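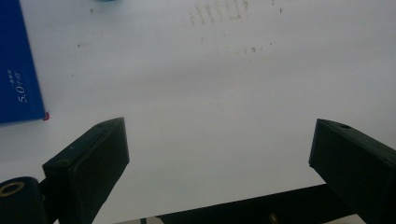
A white surface does not stay white for long

When I moved to Jaststead I wanted one big place to work, where I could spread things out and leave them spread. I had always drawn on the corner of a kitchen table, with the bread and the post pushed to the other side. So I was very glad when I found the table I have now. It is 168 cm long, and it took me an entire evening to decide which wall it should stand against.

I thought the size would solve everything. What I did not think about was how much a pale surface shows. Small marks, stains, specks of something – every one of them is there to be looked at when the light comes in from the side. On a dark table I would never have seen them. For the first weeks I cleaned after each use, and I was a little angry each time when something remained. Now I clean once a week, with a damp cloth and a drop of washing-up liquid, and the marks which do not leave after this are allowed to stay.

I keep a blue box at the side. Before, I had my things in many small jars, and the jars travelled over the table until there was no free space in the middle. With one box I must choose what goes in. My rule is that the middle stays open when I finish for the day, even if the box is then too full and must be sorted later. Usually it must be sorted later. 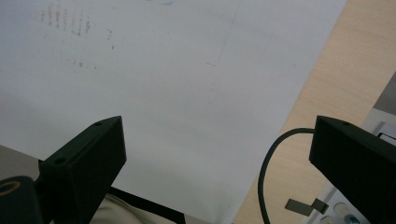
Reetta Kallas
Writes and draws, keeps this blog

26 January 2026

The other thing I want to write about is paper. I buy it in large sheets from Eskola, the art shop in Mirnley, in packs of 50. For many years I treated a large sheet with too much respect. I would put it on the table, look at it, and then go and make tea. A small notebook never frightened me in this way.

What helped me was to stop starting with a clean one. A sheet with old graphite on it, some grey smudges, rows of short strokes which were rubbed and did not go away completely, is much more friendly. If my line is bad, it is one more bad line among the others. I have now a few such sheets, and I use them for testing: how hard to press, how a curve should turn, where the corner of something could be. A thin line with a little hook at the end can be the whole result of an evening, and I do not count this as a lost evening any more.

About rubbing out I have learned some things slowly. I used the Venix eraser for a long time, the hard white one, and I pressed too much. Then the graphite goes into the paper and becomes a grey cloud. It is better to lift it with a soft eraser first, touching and not rubbing, and take the hard one only for what is left. The crumbs I brush away with a dry brush. With the hand it makes new stripes, and my hand is never as clean as I believe.

I also lay the sheet at an angle, not straight along the edge of the table. My arm moves better like this. Somebody who visited me wanted to make it straight for me, very kindly, and I had to ask to leave it. The wood under the paper has a fine grain, and a soft pencil can pick up the pattern if there is only one sheet between. When I want an even grey I put 2 sheets under, and then it is smooth enough.

I am still undecided if I should tape the corners. Without tape the paper moves a bit when I lean on it, with tape it tears when I am impatient. There is a kind of low tack tape which is said to be good for this, but I did not find it in Mirnley, and the lady in the shop offered me another one in green which I did not trust. If you have a tape that you like, please write the name in the comments. I will order it together with the next pack of paper, in January or a little after.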